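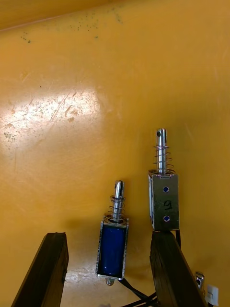

Fondimen wrote:
I wouldn't trust the open one for a cupboard latch. Dust gets in round the coil frame and the plunger starts to drag. Buy the boxed type and be done with it.

tkhokhar wrote:
That's a big claim. I've had open-frame solenoids on a shed door and a coin box for years and the only one that stuck was the one I bent myself with pliers. What dust are we talking about?

Fondimen wrote:
Sawdust, mostly. It's a workshop cupboard.

Sernach wrote:
Then put the latch at the top. I'm more bothered by the seller's page, which promises "1000 newtons holding force" for something you can close your fist round. Push-pull types this size are weak until the plunger is nearly home. If your bolt has to travel any distance you'll get a click and no movement.

Waleck wrote:
OP here. The one with what looks like a 5 on it in marker was in a bag of odds and ends, and I don't know what the 5 means. I was assuming 5 volts?

tkhokhar wrote:
I wouldn't assume anything of the kind. Could be a bin number, could be the fifth one somebody tested. Put a meter across the coil. Mine read 43 ohms and runs happily on 12V. If yours is down at a few ohms, then maybe.

Urquijo wrote:
Resistance won't tell you the rated voltage, Tahira. It gives you the current at whatever you apply, and you still have to guess what heat the coil can take. Start low on a bench supply, work up until it pulls in properly and feel the case.

tkhokhar wrote:
Fair enough, but it'll rule out the silly answers.

Fondimen wrote:
I still say boxed.

Sernach wrote:
A boxed one holds its heat in. Leave it powered for 20 minutes and see which you'd like to touch. Neither is any good for a latch that stays energised unless it's rated for continuous duty, and the cheap listings never say. See thread 1102, where three of us cooked the same part.

Waleck wrote:
It only needs a short pulse to let the door go, the spring does the rest. Would the looser spring be a problem? The other one has much tighter turns.

Urquijo wrote:
Can't judge a spring by looking at it. Push the plunger with your thumb, then with the latch fitted. I'd be surprised if either shifts a bolt with a door leaning on it.

Waleck wrote:
Will measure both coils tonight and post the numbers.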